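Workshop notebook, Pranier tableware studio
December. Entry begun 7 a.m., Varia hall, stand fitting and table dressing.

Access to the hall was granted on time. The crates had been delivered to the rear of the stand overnight and were opened in the order given on the packing sheet. The sheet lists 100 pieces for the stand, excluding spares. Two saucers were chipped at the foot and have been set aside for return to the studio. The remainder is in good order. The recorded value of the consignment is $1,843, and the signed delivery note is in the back pocket of this book.

Table surface. The white top was cleaned twice, first with plain water and then with the mild solution used in the studio. The first pass left streaks that were visible under the hall lights and could not be seen from directly above. Colleagues should check the surface from a seated height before placing any ware. The pale colors in this range show every mark behind them.

Linen. The bright green cloth from Mansour was agreed upon at the last review and has been fitted along the edge of the table, over the black curtain. In the studio it was judged too strong beside the lavender. In the hall the reverse is the case: the surroundings are largely dark metal and the green holds its own. I withdraw my earlier objection (see the November pages). The cloth arrived with a hard fold down the center. Steaming took some 20 minutes and removed most of it. The hem is slightly uneven, and the straighter side should face the aisle if the cloth is ever turned.

The curtain was hung by the hall contractor. It reaches the required height but gathers more at one end than at the other. The request to have it rehung was entered at the service desk. No reply at the time of writing.

Ware. Katia Negri reviewed the color pairings. Her recommendation is that lavender and light turquoise be shown together on the tabletop, with no third glaze color near them, and that fruit supply the only warm note. Orange was preferred over yellow, which looked thin against the green. The Kirkach pieces, being darker, remain in the crate until the second day and will be shown as a separate group.

Observations on the pairing:
- The lavender reads as nearly gray in the early part of the morning, before the full lighting is switched on. It should not be judged at that time.
- The turquoise is steadier. It has the same character here as in the studio.
- A full bowl of fruit was tried and rejected. It hid too much of the ware. Fruit on the plate itself is sufficient.
- Mug handles were first all set to the right. The result was stiff, and the rule has been dropped.

Care during opening hours. Ware is to be wiped with the gray cloths only; the blue ones shed lint. Fruit is to be inspected at midday and replaced if soft. Juice must be removed from the white top at once. Pieces that have been handled are to be checked at the rim and foot before they are returned to display. Any damage is to be entered in this book with the piece number.

Outstanding:
Rehanging of the curtain.
Second set of price cards, the first having been printed with the old name for the turquoise.
Watering of the plant. Responsibility was not assigned in the hall paperwork, and I have asked that it be clarified.

On the question of the green, I would add that the swatch kept in the studio is a poor guide and should be replaced with an offcut of the cloth itself.

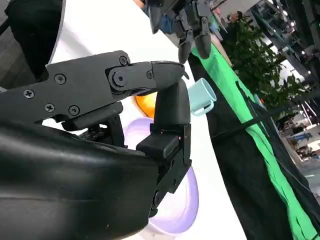 The offcut should be at least as wide as a dinner plate, and the lavender and turquoise test pieces should be stored with it. Katia Negri has agreed to label the set on return. The next entry will cover the Kirkach group.

Pranier Studio | Contact the workshop office | All rights reserved | Back to top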